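**Jollau fingertip guard, set of 2**

I started making these after a scare with a customer's arm in December, so you get the story before the sales bit. Guilan Xie had a gripper that would stop nicely over the part, wait, and then sink. Slowly! No alarm, no error light, just two bare fingertips creeping down until they scraped the table. She lost a tip and put a groove in her nice new worktop, and she had her hand in there a minute before it happened (that part still bothers me).

We blamed the software for ages. Washington Medeiros swapped the cable, I swapped the controller, and the arm still sank. It was the wrist brake, worn on one side, holding fine when cold and letting go once it warmed up. The guard won't fix a bad brake, please don't buy it for that. What it does is give you a soft end that folds at 8 newtons and trips a stop switch, so the arm quits before it digs in.

We now run every height check in simulation first, with plain household stuff on a white table.
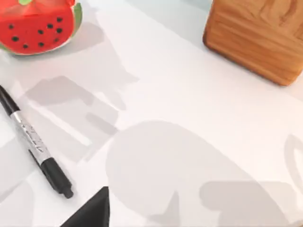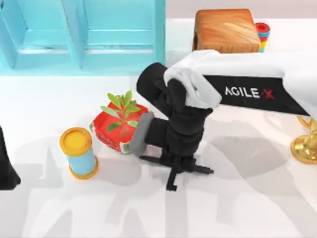
Guards ship with a little card that has the height check on it, and I'd really like you to do it before the first real run. Pick a spot, stop the arm, walk away for 11 minutes, then measure again. Try it with the gripper open and low over a bare bit of table, like the one by the red box with the plant, and keep anything tall well clear. If the gap has shrunk at all, pull the power and get the brake looked at.

Fits the Ternbridge wrist and the older Garg one. The pads last up to 100 trips, then they go mushy and need replacing. Spares are in the shop, or write to Su-bin Geum if yours came with the short screws.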